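Setting up a practice room for your home robot

My arm on wheels (I call it Pukis) kept chewing up my real baseboards, so now every new routine gets a run in the simulator first. It takes an evening, and it's fun!

Start with the room shell. Make the floor and walls, then put in the door and the big furniture. Get the sizes close, but don't fuss over the paint. Next, set the physics step rate to 500 and leave it there. I tried 4000 once and my old laptop just about gave up.

Now add the small stuff you want fetched. I use a TV remote on the low shelf of the media cabinet, and Zinash Sisay talked me into adding a ladder too, because thin rungs are murder on depth sensors.
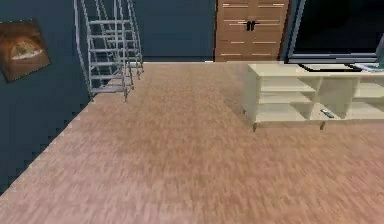
Save the room before you load the robot (trust me on this one). Then drop the robot in, drive it to the cabinet at a crawl, and watch the clearance readout. Mine needs 345 millimeters to turn. If it clips a corner, back up, widen the turn and run it again.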